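Trillow (sauce)

Trillow is a thick cooked sauce of plums, onions and vinegar, traditionally made in the market town of Kistley and in the villages near it. It is eaten cold with pork, smoked fish and hard cheese, and warm over dumplings. In taste it stands between a chutney and a ketchup, but it is passed through a sieve and contains no pieces of fruit. The colour goes from dark red to nearly brown, depending on the plums and on the time of cooking.

Name

The origin of the name is not certain. The older explanation connects it with a local word for a wooden sieve, the trill, which was used to separate the skins and stones. A second explanation takes it from a family name, but no family of this name is found in the parish books of Kistley. In household recipe books the spelling changes often - trillow, trillo and trillough appear, sometimes on the same page.

Preparation

The fruit used is the Perrin, a small late plum with a sour skin, which ripens in September. The plums are cooked whole with sliced onions until the stones come free. The mass is then sieved and returned to the pan with malt vinegar, brown sugar, salt, mustard seed and a little clove. It must be stirred often in the last hour, as the sugar burns easily at the bottom.
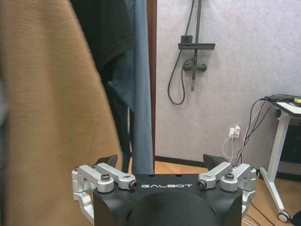
Straining is the step in which the household recipes differ most. Some cooks press the fruit through a metal sieve, which gives a heavy sauce, while others let it drip through a cloth for one night and obtain a thinner and clearer one. The cloth bag is tied at the neck and hung over a basin. Plum juice leaves a stain that is difficult to remove from clothes, and older recipes advise rubbing it with salt at once. The cloth itself is never washed with soap, only boiled.

Commercial production

The sauce was first sold in bottles by the firm Sillitex, which made it in two kinds, plain and hot. The hot kind contained dried chilli and was not known in the household tradition. The bottled sauce is smoother than the home-made one and contains more sugar, 26 grams in 100 grams of sauce. After opening it is kept in a cold place and used within 11 weeks.

Recipe collection

The food writer Anikó Takács collected 82 household recipes for trillow and published them with short notes on each kitchen. According to her, the use of apple in place of a part of the plums is a later habit and comes from years with a poor harvest. A revised edition of the collection appeared on Jan 24, 2005.

See also: fruit ketchup, plum chutney, brown sauce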